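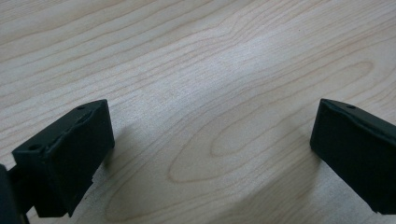

Pei-shan Fang replied that the first thing to settle is whether the top is oiled or lacquered, and that everything else in the thread depends on it. Put one drop of water on the surface and leave it for 7 minutes. If the spot goes darker, the finish is oil or is worn through. If the drop stays beaded and wipes off clean, there is a film on top.

Pale band on light wood tabletop, refinish or leave?
Posted in: Furniture and Finishes

I have a light wood dining table bought secondhand in October. The seller had no paperwork and could not say whether it is veneer or solid. From the window side there is a whitish band across the middle. It is visible at low angles and weak or absent from directly overhead. The corners look warmer in color than the middle.

What I have done so far: wiped with a damp cotton cloth, then dried. No change. I have a can of Lorkent hard wax oil left over from a shelf and I would like to use it up if it is suitable. I also have 180 and 240 grit paper. I would prefer not to sand if the top is veneer.

Is the band a finish problem, and how do I tell veneer from solid without taking the table apart?

Edit: drop test done as suggested. The water beaded, no dark spot.

Pei-shan Fang
Then it is a film finish, or an oil that is still in good order. Do not put the Lorkent over it yet. Hard wax oil needs bare or previously oiled wood to soak into, and over lacquer it stays tacky and collects dust.

On the band: turn off the room light, close the blind and look again with a flashlight held low from the opposite side. If the pale area moves when the light moves, it is reflection off a satin surface and there is nothing to repair. If it stays in the same place, it is haze in the finish or wax buildup. For wax buildup, use mineral spirits on a white cloth, small area first, window open. Let it dry before judging.

On veneer: check the ends of the table. On a solid board the lines on the face continue over the edge and become end grain, with short curved lines or open pores. On veneer the face pattern stops at the edge and a separate strip starts. Then look at the underside. A cathedral figure on top with unrelated grain directly below does not prove much by itself, as thick boards can differ, but together with a strip on the edge it settles the matter.

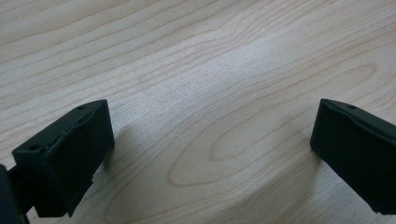 Cathedral figure and straighter grain on the same tabletop.

hendier_bench
just sand it. 240 all over, with the grain, takes 16 minutes. did mine and its fine

Pei-shan Fang
Please don't do this before checking the edges. Face veneer on factory furniture can be thinner than a millimeter, and 180 grit on a powered sander will go through it at the corners first. There is no repair for that other than new veneer or paint.

Figueiredo
Agree with the edge check. Two additions.

If the strip on the edge is the same species it can be hard to see. Run a fingernail down from the face. You will often feel the glue line.

If it does need a new coat and it is lacquer, scuff by hand with a gray nonwoven pad, wipe off the dust, and use a water-based satin clear. Keep the room under 55 percent humidity and leave 6 hours between coats, or whatever your can says if that is longer. Test on the underside.

Edit 2: the pale band moves with the flashlight. Edge strip confirmed on both ends, so veneer. Leaving the finish alone. The Lorkent goes back on the shelf.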